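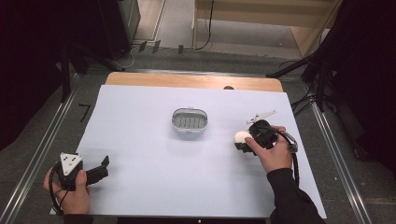 Seema Dubey

Went to the open day at Kandus this afternoon. They let visitors stand right behind the work tables, so I stayed longer than I planned. Short thread.

The job at this table is ball and basket. One hand-held gripper on each hand, white marker plate on top of each, cables running back past your wrists. Ball in the right one, basket in the middle of the board.

I asked how many rounds they want for one task. Answer was 3000. They're at nearly 1000 on this one and started in July.

The grippers are heavier than I expected. I got a turn on a spare pair and dropped the ball twice.

Peeters had the next room with an arm that sorts parts into trays. Louder, bigger crowd. I watched it for 29 minutes, mostly because there was a chair.

Parking is behind the building, not on the street. The sign at the gate still says Kotum.

Next open day isn't on their page yet. Sign-up is capped at 100 so go early if you want in.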